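Nonero tool upkeep, a thread from the bench. 4/11/25

The hand-held Nonero gripper had its full service today, and I promised some of you to write down how I do it. I go in the order I work.
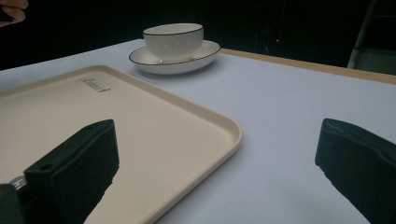
How often should the finger pads be changed?

Every 969 cycles if the tool handles glazed cups and saucers all day, and at half that rate of wear you can wait for the monthly check. The pad gets shiny before it gets thin, so look at the shine first.

2/ My monthly check takes 17 minutes when all goes well. Today it did not go so well, but I will come to this.

3/ First I wipe both fingers with a cloth and plain alcohol. No degreaser please. The one from Fondell that we had last year made the rubber soft, and the fingers left gray lines on every saucer we touched.

4/ Then the fit of the fingers. I hold the body in one hand and push each finger sideways with my thumb. A little movement at the tip is normal. If I hear a click, the screw at the base is loose, and I stop there and fix it before anything else.

5/ Today I heard the click. Left finger.

6/ The screw was not really loose, it was the washer under it. It had become flat on one side. I had one from the Wonavix spare kit, the thin type. The thick type also goes in, but then the finger stands a little forward and you will look for the mistake in the software for one whole afternoon. I know this from experience.

7/ About tightening: go slowly, and by hand until it stops, then a quarter turn with the short key. The long key gives too much force and the thread is only aluminum. I have ruined one body in this way and it was not a cheap lesson.

8/ After any work on the fingers I set the zero again. Close the tool fully, wait until the number is quiet, press and hold. If you set the zero with a cloth or a crumb between the pads, every grip after this will be too weak. Please look between the pads before you press.

9/ Now the camera. I clean the glass only with a dry lens paper, always from the middle to the outside. I check that the fingertips sit at the same place in the view as in our reference. When a finger was off, as today, it almost never comes back to exactly the same place, so I save a new reference.

10/ For the test I put out a tray and a cup on a saucer, on the light table cover. The cup must be taken without pushing the saucer. It is a harder test than a block, and it is closer to what we do all week. The ribs on the side of the cup are good for this, a worn pad slips on them very early.

11/ I do 9 lifts with the cup and write every slip in the log. Two slips or more and I go back to the pads. Today I had 7 clean lifts and then two slips, one after the other. So, back to the pads.

12/ It was the right pad. It had a small piece of tape glue near the top that I did not see in the first cleaning. I took it away with the fingernail and wiped again. The second round of lifts was clean.

13/ Somebody asked me last time about the Tsao pads, if they are better. They grip well on the first day and they are easier to put on. For me they collect more dust. I keep a pair in the drawer and I use them when the normal ones are late.

14/ Last thing is the cable. I follow it with my fingers from the tool to the plug, and I feel for stiff places. The first hand's width from the tool is where it breaks inside. If it is stiff there, change it now and do not wait for the day when the signal goes away in the middle of a run.

15/ Write in the log: date, which washer, which pads, the new zero, the new reference. I did not write the washer type in November one year ago, and this is the reason for the whole afternoon in post 6.

16/ Next service I will open the trigger, the spring feels tired to me. If you have done this already and you know how to keep the small ball from jumping out, please write to me before I start.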